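FOR RELEASE IN NOVEMBER

Stalloris Opens Desktop Refurbishing Bench in Kidesholm, Invites Households and Small Offices to Bring In Their Old Towers

KIDESHOLM – Stalloris, the repair and reuse shop on Gunnlaugsson Street, is very pleased to announce the opening of its new desktop refurbishing bench, where older office and family computers will be opened up, cleaned, checked over part by part and, wherever there is still good life left in them, sent back out the door to people who can use them. The bench is the heart of a program we are calling Mirero, and it has been a long time coming.

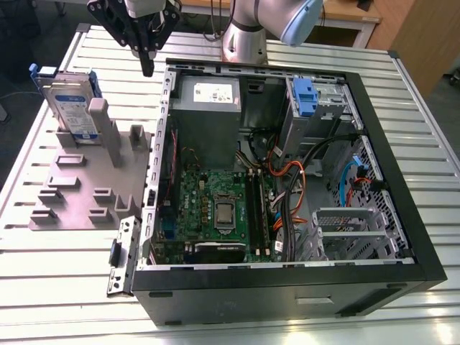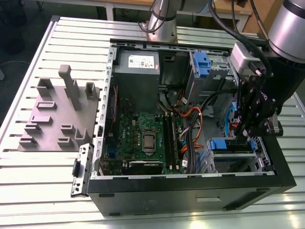 A desktop tower with a Dell motherboard, lying open on the slotted aluminum worktable, with the processor cooler off.

Anyone who has cleaned out a spare room or closed down a small office knows the feeling of standing over an old desktop and wondering what on earth to do with it. It is heavy, it takes up half a closet, it may or may not still start, and somewhere inside it there are tax returns and wedding photos. So it goes back under the desk for another year. We have heard this story from so many of our customers (and we have a few of those closets ourselves!) that we decided it was time to set aside a proper place for desktops and give them the same care we have always given to lamps, radios and sewing machines.

What Happens to a Computer at the Bench

Each tower that comes in to Mirero is given a tag and a short intake sheet, and then it waits its turn. When it reaches the bench it is laid on its side and the side panel comes off, so that everything inside can be reached from above without anyone having to work at an odd angle. The first job is almost always dust. A machine that has spent years on a carpet can collect a surprising amount of it, most of all in the fans and in the fins of the cooler, and many of the computers people describe to us as "worn out" are mostly just in need of a good cleaning.

The processor cooler is then lifted away, the old thermal paste is wiped off, and fresh paste goes on before the cooler is seated again. Memory is tested and, where the board allows it and we have matching parts on the shelf, topped up. Cables are looked over for cracked insulation and loose plugs, and the power supply is tested under load. Graphics cards are kept where they are useful to the next owner and set aside for parts where they are not.

We are especially fond of the ordinary office tower for this kind of work, and we will happily tell you so at length if you stop by. A good many of them were built to be serviced by people in a hurry, and the touches that make that possible, such as colored plastic latches and tabs on the drive bays, are just as welcome to us now as they must have been to the office technicians who looked after these machines when they were new. A computer that opens easily is a computer that gets repaired.

Your Files Come First

We know that the drive is what people worry about, and rightly so. When you bring a computer to Stalloris you will be asked at the counter to choose 1 of 2 options for your hard drive. You may have it taken out and handed back to you, in which case we will fit a different one before the computer moves on, or you may leave it with us to be erased. Erased drives are overwritten in full and checked afterward, and you will receive a signed slip with the serial number of the drive written on it. Any drive that fails the check is destroyed and the metal is recycled.

If you would like your photos and papers copied off before you say goodbye, please tell us when you drop off the machine and not a week later. We can copy them to a drive that you bring with you, and there is a small charge for the time. Please do make your own backup first if the computer still runs.

Where the Computers Go

In its first season, Mirero hopes to place 80 refurbished desktops in the Kidesholm area. Half of the finished machines will go free of charge to students and job seekers through the town's existing referral desk, and the other half will be sold at modest prices in our front room, with the money going straight back into thermal paste, fans, replacement drives and the electric bill. Every finished computer leaves with a power cord, a keyboard, a mouse and a printed page of setup instructions in large type. Monitors are offered when we have them, but we can't promise one with every tower.

Computers sold in the shop carry a 9-month warranty on parts and labor. If something goes wrong in that time, bring it back and we will put it right or find you another.

What We Can and Cannot Take

We are glad to accept desktop towers of any make, complete or incomplete, running or not. Loose memory, graphics cards, power supplies, drive caddies and brackets are also very welcome, and so are those odd little screws and mounting rails that people tend to keep in a jar and never use. A missing drive bracket can hold up an otherwise finished computer for weeks, so please don't throw them out on our account.

For the time being we cannot take laptops, printers, tube monitors or anything with a swollen or leaking battery. We would also ask you not to leave computers outside the door after closing. Rain does them no good at all, and we would so much like to meet you and hear a little about where the machine has been.

Opening Hours and Open House

The drop-off counter will be open from 10 a.m. to 5 p.m. on regular shop days, and the Mirero bench can be visited during the same hours. An open house will be held in November, starting at 2 p.m., with coffee and cinnamon rolls in the front room and short demonstrations of cleaning, memory testing and drive removal at the bench. Children are welcome with an adult, and there will be a box of retired parts for them to handle and ask questions about. Admission is free and there is no need to sign up.

About Stalloris

Stalloris is a repair and reuse shop in Kidesholm, mending household goods and electronics for local families, schools and small businesses. The shop sells refurbished items and spare parts from its front room on Gunnlaugsson Street and accepts donations all year round.

Press inquiries and requests to visit the bench may be made at the Stalloris front counter during opening hours.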